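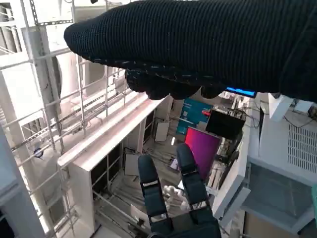
Moving closed files out of Banier before the renewal

Small Practice Forum > Software and systems > Case management

dersoy
Posted 1 September 2019

We're a four-solicitor office in Clidonham, mostly conveyancing and wills with a bit of family work. We've been on Banier for case management for 12 years. The contract renews in January and we have to give 90 days' notice if we're leaving, so I need to make up my mind fairly soon.

The partners have more or less settled on Stastum. I don't mind it. The time recording is better and the ledger screens make sense. What I can't get a straight answer on is closed matters. Stastum will bring over live files as part of the set-up fee, but closed ones are charged per matter and we have a lot of them. Has anyone left the closed files behind, and if so, where did you put them?

Dilek

mmizuno

We did this two years ago. Live matters went into the new system, closed matters were exported as PDF bundles into folders by client number, with a spreadsheet index. It works. I look something up perhaps once a week, mostly wills.

Check what the Banier export gives you. Ours put the attendance notes in one file and the letters in another, and the dates on the notes were the export date. We had to ask for it to be done again.

conveyor_belt

I'd not do the PDF route for wills or anything with a long tail. You lose the link between the documents and the ledger, and if you get a complaint nine years on you're piecing it together by hand. Pay to have them brought over.

mmizuno

That depends on the price. We were quoted more for the closed files than for the software. And the ledger can be exported as well, so the link isn't lost if you use the matter number in both.

conveyor_belt

If somebody remembers to. I've taken over files from two firms that did it that way and in both of them the numbers didn't match after a certain year.

GinetteL

Can I ask what you're doing about retention, Dilek? Before you pay to move anything or export anything, work out what you should still be holding. When we looked at ours a large part of the closed matters were past their destroy date and should have gone already. There's no sense paying to move a 2004 remortgage. 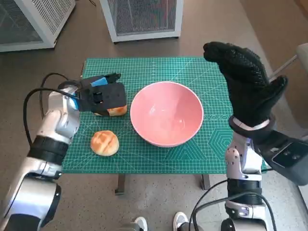

We went through by work type and closing year. Wills and deeds stayed, anything involving a child stayed, and standard sales past the date in our policy went on a list for a partner to sign off. It took two of us most of a month, fitted in between other things. The list itself is worth keeping, as you will be asked one day why a file isn't there.

Ginette Lévesque

dersoy

Thanks both. Ginette, we have a policy but I'd be lying if I said anyone had applied it. The paper files get weeded, the electronic ones don't. I've just run a report and there are 400 matters with no closing date on them at all, so the system thinks they're live. I suppose Stastum would have moved those for free.

GinetteL

They would, and then you'd have them in the new system as live. Close them first. Check the client account on each one before you do – we found small balances on several.

muammer_a

Different view. Keep Banier on a read-only licence for a couple of years. We did that when we moved to Polat. You pay a reduced fee, everything stays searchable, and you can sort the retention out without a deadline over you.

conveyor_belt

Read-only is fine until they put the fee up or switch off the old version. Then you have the same job with less notice.

muammer_a

Ours was fixed in writing for the whole term. Ask for that. I wouldn't take it on a phone call.

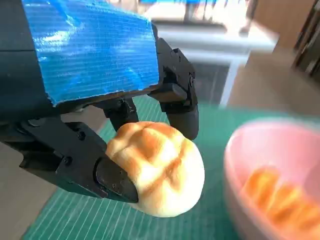
Gripper with blue tape around its upper part

I'd also get them to confirm in the same letter what format you'll be given at the end of the read-only term, and whether the export is included. Ours was extra and we only found out by asking.

defne.akyol

We're on Stastum, two offices. The per-matter price came down when we asked for it to be done in one batch outside working hours. The first quote isn't the last. Ask for a test migration too, with a few awkward files in it: one with two linked matters, one with a client who has changed name, one probate with a lot of scanned letters. Ours dropped the linked matters the first time.

dersoy

That's useful. Did they charge for the test?

defne.akyol

No, but we had to ask for it before signing.

mmizuno

Worth doing whichever way you go. I'd still say export for the old conveyancing.

dersoy

Plan for now is to close the 400, apply the policy, then get two prices: one from Stastum for the wills and family files only, and one from Banier for read-only. I'll send the notice letter in the meantime so we don't miss the date. I'll post the outcome when the partners have seen the figures.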